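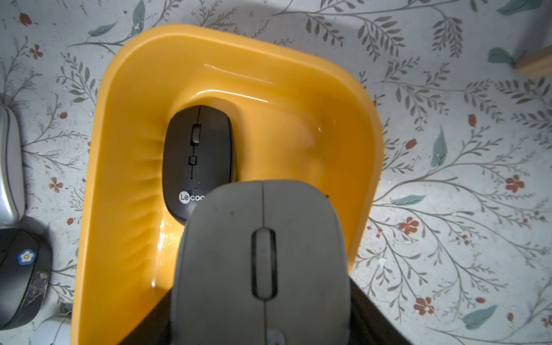 I spent most of August deciding between two sets of fingers for the arm, and in the end it was computer mice that settled it. I had been testing on wooden blocks, which every gripper I have ever owned can pick up, so the numbers told me very little. A mouse is a better test. It's smooth, it curves in two directions, and the widest part is never quite where you want it to be. I have a drawer full of old ones, and they go in and out of a yellow plastic container on the table. With the gray mouse between the black fingers, the view from the wrist camera is mostly gray mouse, and the black one lying in the container is partly hidden behind it. That view turned out to matter more to the comparison than I expected, and I'll get to it further down.

The two candidates were the Skodley parallel fingers, which I bought, and a set from Serkunside that Kári Nørgaard lent me. Both bolt onto the same mount. The Skodley pair is stiff, with straight sides and a thin pad. The Serkunside pair is softer at the tips and bends a bit around whatever it closes on. The arm, the controller and the camera stayed the same throughout. I drove the arm by hand from the leader arm for all of it, no trained policy, so some of what follows is my own skill or lack of it.

I set 220 picks as the target for each set and did them in batches over several evenings. A pick counted if the mouse went up, moved over to the container and came down inside it without being dropped or pushed across the table first. I wrote the results on paper as I went, because the first time I tried to log them with a key press I kept bumping the leader arm while reaching for the keyboard.

The Skodley fingers got 92 percent. The Serkunside fingers did worse, which surprised me. I had assumed soft tips would be better on a curved shell. On light mice they were fine. On heavier ones the tips bent outward as the arm lifted, and the mouse rolled slowly forward until the nose pointed down. It often stayed in the grip like that, but then it went into the container nose first and landed on its side. I counted those as good picks under my own rule and was not happy about it.

Closing force was the next thing. The controller takes a value from 0 to 1000, and the numbers don't mean much outside this controller. With the stiff fingers I could set it once and leave it alone. With the soft ones I was changing it for nearly every mouse. Too low and they slipped, too high and the tips folded over the top edge of the shell and pressed the buttons. Duván Arboleda suggested cutting the soft pads shorter so there was less to bend. I didn't want to cut up a borrowed set, so that will have to wait until I buy my own.

Back to the camera. It sits at the wrist and looks down over the fingers. When a mouse is held close it takes up a big part of the picture, and whatever is underneath gets covered at the moment you need to see it. Setting a second mouse down next to one already in the container is partly a guess. The stiff fingers are narrower, so I could see a little more on either side. I moved the camera up and back by 12 millimeters on a printed spacer, and that helped some, but then the fingertips looked small when I was trying to line up on the table. I tried tilting it as well and went back to the original angle the same night.

Thắng Ngô uses a second camera on a stand off to the side, a Valcárcel, and says he would not go back to wrist only. I have one on order. The plan is to keep the wrist view for the approach and use the side view for the last bit of the drop.

A few smaller notes. The thin pads on the Skodley fingers pick up dust and need wiping after around an hour. One of the finger screws worked loose twice, and a drop of thread locker fixed it. The tablecloth stays, since it keeps the mice from sliding when a finger touches one early, though it does bunch up if I come down too low. The sloped part of the container is also harder to place on than a flat box. I'm going to keep using it for now.

The Skodley set is back on the arm and the Serkunside set goes back to Kári this week. If anyone has run soft fingers on heavy, smooth objects and got them to hold level, I'd like to know what pad thickness you used.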